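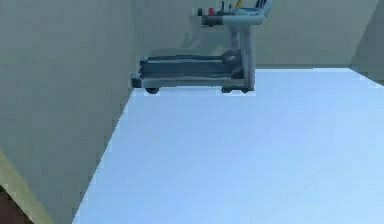 Treadmill by the far wall

Ticket 109: Sitlow district shows wrong area and rank
Product: Pridley Gazetteer, regional pages
Opened by: Elsie Yeoman
Assigned to: Lionel Whiteley
Status: Resolved

Problem
The Sitlow page gives the district an area of 700 square km and ranks it third in the region. The district list ranks it fifth. Misteck, its neighbor to the east, has the right area on both pages but its southern border is missing from the map.

Steps tried

1. Cleared the page cache and reloaded. No change.
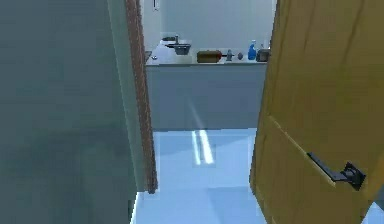 2. Checked the source table. Sitlow appears twice, once with the coastal islands and once without. The district page reads the first row, the list reads the second.

3. Removed the row without the islands and rebuilt the list. Sitlow now ranks third in both places. The population rank is still 12 and was never affected.

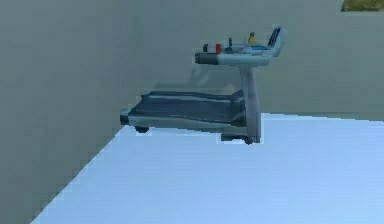 The missing Misteck border is a separate fault. The June boundary file left the outline open where the district meets the Morgan estuary, so the map would not draw that side. Pauline asked which part of the district to look at. Think of the treadmill seen from the side: the long deck going left is the river valley, and the upright at the right end is the strip of land running north. The gap was on the underside of the deck, near the left end. I closed the outline by hand and reloaded the map, and the border draws at all zoom levels up to 16.

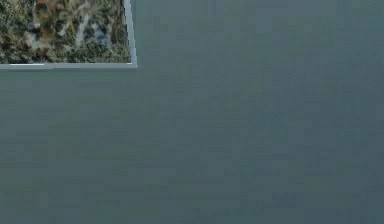 Follow-up
Faith Waweru to check the other coastal districts for double rows.
Denise Greenwood to ask the survey office for a corrected boundary file.
Elsie confirmed both pages on 4 January 2024. Closing.
L. Whiteley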